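Viernes 28 de febrero -- Por Inger Egilsson

Kit de mezclas Trunden, de Niment: vaso medidor, vaso de vidrio, tubos, embudos y gradillas acrílicas. El medidor es de plástico translúcido, con borde grueso y escala en rojo, de trazo demasiado tenue. 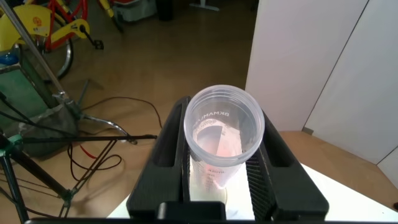
N.º 41

Precio: 80 euros. El vaso de vidrio vierte bien por el pico y no gotea con agua teñida. 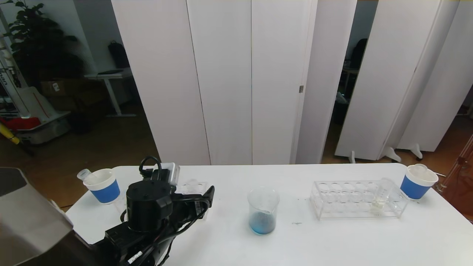 Los embudos son ligeros -- demasiado para un vaso de cartón vacío, que vuelca con facilidad.

Utilizamos este sitio cookies propias y de terceros. Aceptar | Configurar

La gradilla mantiene los tubos verticales, con holgura mínima. La transparencia ayuda a comparar tonos: el azul cian y el rojo anaranjado se distinguen sin sacar los tubos.
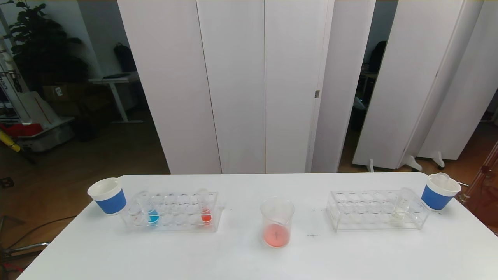
La limpieza exige paciencia. El acrílico se raya con estropajo y no admite alcohol. En el vaso, un fondo rosado tan pálido se aprecia bien sobre mesa blanca; la varilla, también de vidrio, apenas se ve dentro. Shafiq Ranasinghe prefiere la de Skumeven, más gruesa. 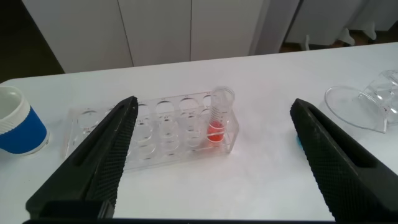

Valoración

Correcto para prácticas básicas. Repuestos: solo tubos, en bolsas de 9.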